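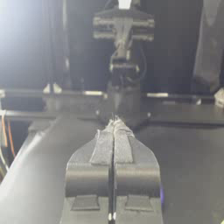
Gripper fingers, almost closed, with the tips wrapped.

Open day at the Zitesier pressing plant, Bretov

February 5, 2025

Zitesier opens its vinyl pressing plant to small labels and self-releasing artists twice a year, and I signed up for the winter visit. I have put out two records through other plants and wanted to see how the work is done before I order a third. The visit was free, it ran from ten until a little after two, and you had to register by email and give your label name.

The plant is in an old textile building on the north side of Bretov, a ten-minute walk from the train station. Visitors sign in at the side door and get ear plugs and a paper schedule. Our group started with cutting, which is on the upper floor and away from the presses. The cutting engineer played us a few minutes of a test lacquer and then explained what causes most of the rejected masters they receive. The main one is side length. Past 22 minutes or so at 33 rpm, the level has to come down and the inner tracks start to suffer. The next is sibilance, the harsh S sounds in a vocal. They can be cut, but they will often sound worse on a record than they did on the file, and he would like people to fix them in the mix.

He also asked for one file per side, with the gaps already in place, and a cue sheet with start times. Labels send single tracks with no order given more often than I would have guessed.
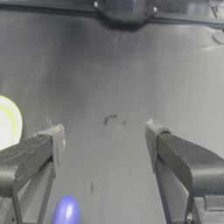 From there we went down to plating. You watch through a window, as the room is kept closed. The lacquer is sprayed with silver and goes into a nickel bath, and the metal part that comes off it is used to make the stampers. A stamper is good for a limited number of records, so a large order needs more than one set. If you think you will repress, ask whether the plant keeps the mother, and for how long. Zitesier keeps it on the shelf for 3 years and then writes to you.

The pressing floor is the loud part. The vinyl arrives as pellets, is heated into a puck, and goes between the stampers with the labels already in place. The paper labels are baked beforehand to drive out moisture. Ours was a black vinyl day, and the operator said color changes are grouped together so that the machines do not have to be cleaned out more than necessary. This is one reason a colored order can sit in line longer than a black one.

Records then rest on a spindle before they are sleeved. The staff pull copies through the shift and listen to them in a small booth, with a sheet for noting the side, the minute and the kind of fault. The run on the floor that morning was 696 copies for a label called Hnatiuk, and the sheet was clipped to the booth door.

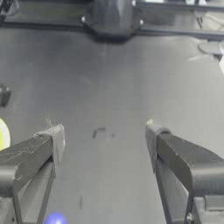
Reading time: 3 minutes

Costs and minimums

The smallest order Zitesier takes is 300 copies. Cutting and plating are charged once, so the price per record drops quickly as the order grows. Test pressings are included, and they will not start the main run until you have approved them in writing. Do listen to them on more than one turntable. A skip on one copy may be dust. The same skip on every copy is a problem with the stamper.

They work from deposits: half when the order is booked, half before shipping. Storage is free for two weeks after the run is finished and then charged by the pallet.

Sleeves are printed elsewhere and come in ready to pack. Late artwork holds up more orders than late audio does, according to the woman at the planning desk, and she showed us the rack of finished records waiting for covers.

Distribution talk

After coffee there was a session from Hakska, a distributor that picks up from the plant. They take on physical stock from small labels on a sale-or-return basis. Statements are quarterly. They want the release date, barcode and catalog number at least ten weeks ahead, and they would like the digital release on the same day as the vinyl. One label in the room had sold 417 copies of an album through them and was asked how it went. Fine, with slow payment from overseas shops.

I asked about returns, and the answer was that stores can send back unsold copies for up to six months. Keep some money aside for that – I did not on my first record and it hurt.

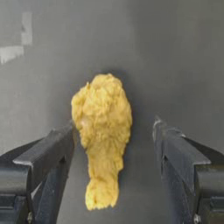

Drumstick shape in yellow, with a crumb-like texture.

The last half hour was for questions. Most were about lead times. The planning desk quoted nine weeks from approved test pressings for black vinyl and twelve for color, and said this gets longer in the run-up to the holidays. Orders booked in March should be finished by early summer. Shipping within the country adds two or three days.

If you go, bring a quiet recording you know well. They let visitors play files in the cutting room during the break, and the engineer will tell you what he would change. Parking is on the street only. The next open day is in the fall, and registration goes up on the plant's website a month before.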